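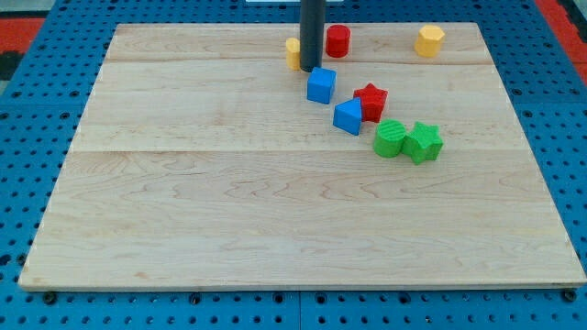
Photo: Grolton Workshop Tips

Home | Kitchen | Workshop | Odds & Ends
Search tips Go

Bench Notes From the Podetti Open Day

I went to see the robots and came home with tips on keeping a bench in order. Such is my life.

Their arm was working over a maple board set on blue pegboard, with small printed blocks as the parts. The demo ran 13 minutes. My wallet stayed shut, but I did steal the pegboard idea.

Lay yours flat and bolt it down. Crumbs of sawdust drop through the holes, so put a tray underneath.

Glued-up maple likes mineral oil every November. Wipe off the extra after 25 minutes, then sand any fuzz with 400 grit.

Contact | © Grolton Workshop Tips | Back to top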